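4.2 Why the single-story houses sell first

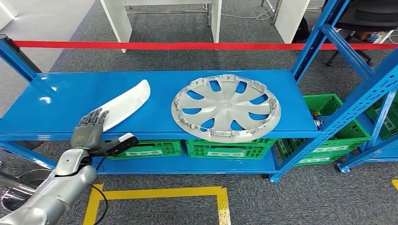 Figure 3. Two loose parts, a curved white panel and a round wheel cover, on a blue metal shelf.

I should say up front that I grew up two streets over from Stemdale, so I came to this part of the study with opinions. My parents had one of the L-shaped ranch houses there, and everybody I knew wanted one like it (or wanted the same one with a bigger kitchen). When Ye-ji Lim and I started pulling the sales records, I figured the low ranches would win easily. They did, but by less than I would have bet!

The tract has 700 houses, and 332 of them changed hands at least once during the years we looked at. Of those sales, only 57 were two-story homes. Some were built that way and the rest had a second floor added later, and I wish the permits made it easier to tell which is which. Nam-gil Ha spent most of April at the county counter trying to sort them out, and there are still 12 houses we had to leave in a pile marked "unclear." I've kept them in the totals but left them out of the comparison in Section 4.3.

What surprised me was the asking price. Sellers of two-story homes nearly always started high, often citing the extra bedrooms, and then came down in small steps over a long listing. The ranch sellers started closer to what they ended up getting. Nestor Baluyot, who read an early draft, thinks this is mostly about agents having fewer nearby sales to go by when the house is an odd one. I like that explanation, and I lean on it again in Section 5, but we can't test it with the records we have.

We did talk to buyers, too. A lot of them brought up the yard before the house. They liked that a low roof next door meant no windows looking down at the patio, and several told us they had crossed a house off their list over exactly that. Fabrice Brunet coded those interviews and put privacy and stairs under separate headings, which I argued against at the time (he was right, the two groups of buyers hardly overlap).

One caution before the next section. Stemdale's lots are wide for the area, and a second floor on a narrow lot may be a completely different bargain. I wouldn't carry these results across the freeway without checking.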